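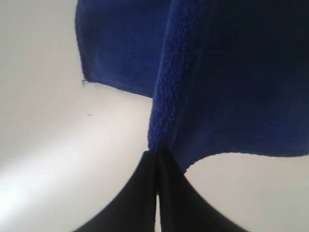

**What happens to a banana peel in a landfill?**

It gets buried, runs out of air, and is slowly eaten by microbes that give off methane as they work. Spread the same peel through a decent compost pile and the job goes to a different crowd, one that needs oxygen and gives off mostly carbon dioxide, water vapor and warmth.

# Household Organics, Session 4: Running a Pile

Notes by Liesbeth Boersma, August 2021

Last session ended in the middle of the argument over whether eggshells "count." They do. They also take their sweet time, so crush them first or expect to meet them again next year in the tomato bed, looking exactly as you left them.

## Browns and greens

The names are unhelpful. Coffee grounds are brown and count as green. Fresh manure is brown and counts as green. What we mean is:

- **Greens:** high in nitrogen. Kitchen scraps, grass clippings, coffee grounds, fresh weeds.
- **Browns:** high in carbon. Dry leaves, straw, shredded cardboard, plain paper, wood chips.

The textbook target is a carbon-to-nitrogen ratio between 25 and 30 to 1, by weight. At home, use two or three buckets of browns for every bucket of greens and go have lunch. Gizella Major, who took this course before most of you owned a bucket, spent a whole spring weighing lettuce. Her compost was very good. So was her neighbor's, and he used a shovel and a bad temper.

## Moisture

Squeeze a handful. You want a drop or two and no more. If it runs down your wrist, add browns and turn it. If it falls apart like stale cake, add water as you turn, a little at a time. Pouring a full bucket on top of a dry pile mostly waters the ground underneath.

## Heat

A hot pile runs between 130 and 160°F in the middle. Below that it still rots, only slower. Above it you start cooking your staff.

Size matters more than people like to hear. A pile smaller than 3 feet on each side loses heat faster than it makes it. The demonstration bin at Pritstead is well over that, and Imad Smadi kept a log on it for 63 days, including the week he forgot the thermometer and wrote "warm, I think." Please don't write "warm, I think" in your own logs.

## What stays out

- Meat, fish, dairy, cooking oil. They will break down eventually, after the raccoons have held their meeting.
- Dog and cat waste.
- Glossy or plastic-coated paper.
- Produce stickers. Every one of them survives. I have stickers from fruit I don't remember eating.
- "Compostable" cups and forks, unless your pile gets properly hot and stays there. Most are made for industrial sites.
- Weeds gone to seed, with the same warning about heat.

## Troubleshooting

| Complaint | Usual cause | Try |
|---|---|---|
| Smells like ammonia | Too many greens | Mix in dry leaves |
| Smells like rotten eggs | No air, too wet | Turn it, add coarse browns |
| Nothing happening | Dry, small, or all browns | Water, greens, a bigger pile |
| Fruit flies | Scraps on the surface | Bury them, cap with leaves |

Itsuki Sakai asked whether store-bought "compost starter" helps. It helps the store. A shovelful of finished compost or garden soil brings all the microbes you need, and they arrive without a label.

## For next time

1. Read the Szénási handout, pages 1 to 24. Skip the poem.
2. Start a log: date, what went in, temperature at the center, smell. One line per entry is plenty.
3. Work out this one. A street collects 1133 pounds of food scraps in a month, and 266 pounds of that is coffee grounds. What share is grounds, and which pile do they go in? (See "the names are unhelpful.")

Valeriano Figueroa is leading the Droltstead site visit. Wear closed shoes - he will send you home otherwise, and he enjoys it. Worm bins are Session 5, so leave your worm questions until then, including the one about whether they get lonely.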